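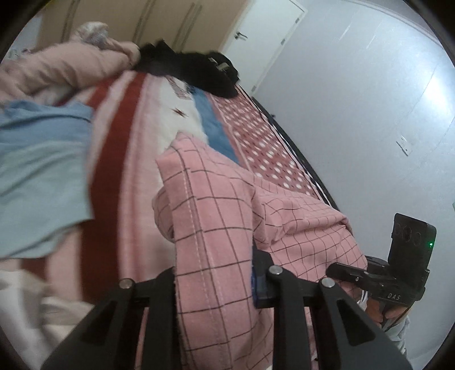
July 1, 2021

Laundry day, and I finally tackled the pile on the bed! It had been growing since the end of May and I'd got so used to stepping around it that I hardly noticed anymore. Roswitha told me to start with the things I like best, so I went for the pink checked one. I love that cloth. The squares go all wobbly where it's gathered, and then there's that long band with the pale stitching down the side, which I lined up with the checks and felt very clever about. It took me three goes to get it to lie flat, but who cares, the third one was lovely.

The striped blanket can stay on the bed a while longer. Dark red with pink clothes on top of it, what a color combination! I'd never have picked it on purpose and now I want curtains like that.

Rodrigo called when I was halfway through and I put him on speaker and kept folding. He says he got rid of 18 shirts last month and doesn't miss a single one. I'm not there yet (I can't even part with the green sweater with the hole in it), but I did fill one bag for Odair's sister, and the top drawer closes again without a shove!!

Still to do: socks, the ironing, and that button I promised Arlindo. Tomorrow, if it isn't too hot. I'm going to sleep so well tonight.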